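Sorkosov Releases Towel-Folding Method for Low-Cost Robot Arms

May 4, 2023 – Sorkosov, a research group working on household manipulation, has released a method that lets a small servo-driven arm learn to fold cloth from a short set of human demonstrations. The method is called Timier. The code, training data and a written report are available for download at no charge.

Cloth is hard for robots. A cup or a block keeps its shape when it is picked up, so a program can plan the whole motion in advance. A towel changes shape with every touch, and a small error at the first grasp can ruin the rest of the fold. Many earlier systems dealt with this by using two arms, or by building a full simulation of the fabric before each move.

Timier uses one arm and no simulation. The software looks at the towel, picks a corner, and predicts a short stretch of motion. It then looks again and corrects the path before going on. If the corner slips, the arm starts over from whatever shape the cloth is in. 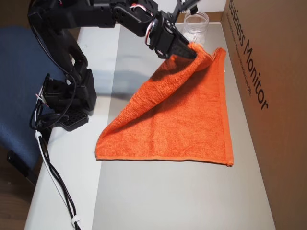
Grasping the corner is the step that took the team the longest. A finger that comes in too high closes on air, and one that comes in too low pushes the fabric along the table. Terry cloth adds a problem of its own, with loops that can catch on a finger after it opens. In the diagonal fold, the gripper takes hold of one corner of the orange towel and carries it up and back over the rest, which leaves a long soft crease across the cloth. The software follows that crease as it forms and uses it to judge how far the corner still has to travel.

"We spent most of February on the pinch and very little of it on the fold," said Kinga Bíró, who led the work. "Once the corner is held well, the rest of the motion is fairly forgiving. Before that, everything depends on a few millimeters."

The model was trained on 73 demonstrations, recorded by 2 operators who guided the arm by hand. In the final test, the arm completed the diagonal fold on 9 towels that had not been used in training. A fold was counted as complete when the moved corner came to rest near the opposite one and the cloth stayed flat underneath. 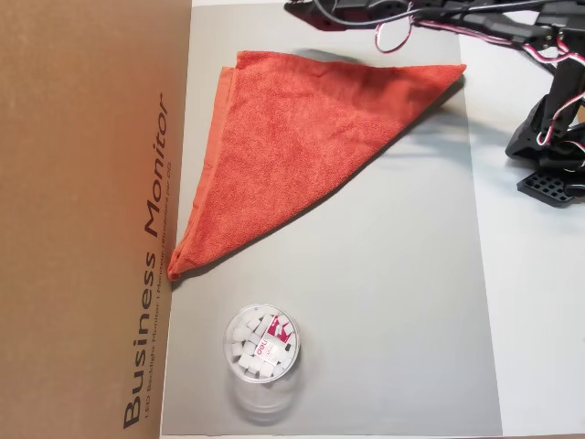 Towel in a triangular fold on the gray work surface, with the robot arm at right.

Other objects can be left on the table during a run. Barnabás Gulyás, who wrote the vision software, said the system was trained to separate the cloth from its surroundings by texture as well as color. "People don't clear off a table completely before they fold something," he said. "We didn't want a method that needs them to."

The report also lists what the method does not do. It handles a single layer of cloth that starts out mostly flat. It cannot yet open up a crumpled towel, and it has not been tested on shirts or other garments. Thin fabrics remain difficult – the gripper tends to pick up the table covering along with the corner.

Work on the next version is under way with Brunberg, an engineering company that will supply softer fingertips for the gripper. Csenge Orbán will lead that part of the project, beginning with thin cotton cloths.

Questions about the data or the report can be sent to Kelly Greenwood in the Sorkosov press office.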